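# Drawer Faults on the Mekura Arm – Your Questions 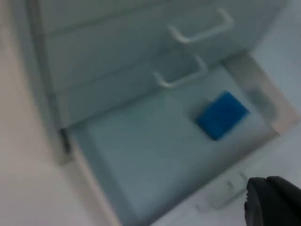

The drawer fault has filled our inbox at Treststead since June, so Ezequiel Ponce and I sat down with a pot of coffee and tried to answer everything in one go. In short, the arm sometimes keeps pulling after a drawer has reached its stop, and the cabinet takes the strain. We practice on a plain white unit with bar handles, and a blue sponge in the open drawer is as heavy as our loads get while the fault is still with us. Please be just as gentle at your end!

### How will I know my arm has the fault?

Listen for a low hum at the end of a pull. A healthy arm goes quiet once the drawer stops. A faulty one hums, and after 4 seconds or so of that you may see the whole cabinet creep forward – ours did, with a dreadful squeak.

### What went wrong?

Manouchehr Jalali went through the logs and found that the force limit was being dropped whenever the wrist reset itself partway through a pull. The arm should let go at 40 newtons. In 9 of our 50 logged pulls it carried right on past that.

### Is it safe to stand nearby?

Please stay behind the floor line while the arm is moving, and keep your fingers well away from the drawers. If you need to reach in, press the red stop first and wait for the light to go out.

### Can I keep using it until the fix arrives?

Yes, at low speed, with the cabinet fastened to the wall and somebody at the stop button. Leave glass and anything breakable out of it, please.

### My drawer front has come loose. Who pays?

Write to the Fistbridge service desk with your log file, and we'll send a new front and a set of runners.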